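Two Arms, One Planner: A Talk with Magnus Carnegie of Skelard

Magnus Carnegie likes to start a conversation with the simulator already running, and by the time I had my coat off on Thursday he was turning his laptop toward me. 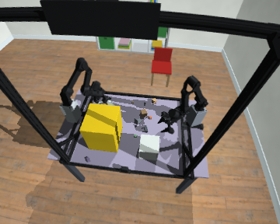 Why the shadows matter

"People ask me about the shadows first," he said, and I admit I had been about to. The dark bars falling across the yellow box and the tabletop are there for the perception side of Plustari, the planning software his team at Skelard has been building. "Early on we lit everything evenly, like a dentist's office, and the segmentation looked wonderful. Then we tried it in a room with a window, and it decided that a shadow edge was the edge of a box. So now the lights move between runs, and we let it suffer a little!"

The bigger trouble, he told me, comes when a small part sits close behind something tall. The planner has to guess how much of the part is hidden, and it has to do so before it picks an approach angle. "You can be wrong by a few millimeters there and still be fine. You can't be wrong about which arm should go."

Sharing a table

That question of which arm goes took up most of last winter. The first version planned for both arms at once, and it was slow enough that Magnus would go make tea. The current one, which came out of a long argument with a colleague named Iyengar, plans one arm, treats its path through time as an obstacle, and then plans the other around it. If the second plan fails, they swap and try again, up to five times.

"Iyengar was right, and I've said so in writing," he told me, laughing. The nightly suite is now 707 layouts, and it finishes in nearly six hours on the one machine they can spare.

What comes next

Logging, mostly. The team's replay tool, Ballar, can show what an arm did but is poor at showing what the planner was considering when it did it, and Magnus would like both on one timeline by September. He was still describing the scroll bar when I put my coat back on.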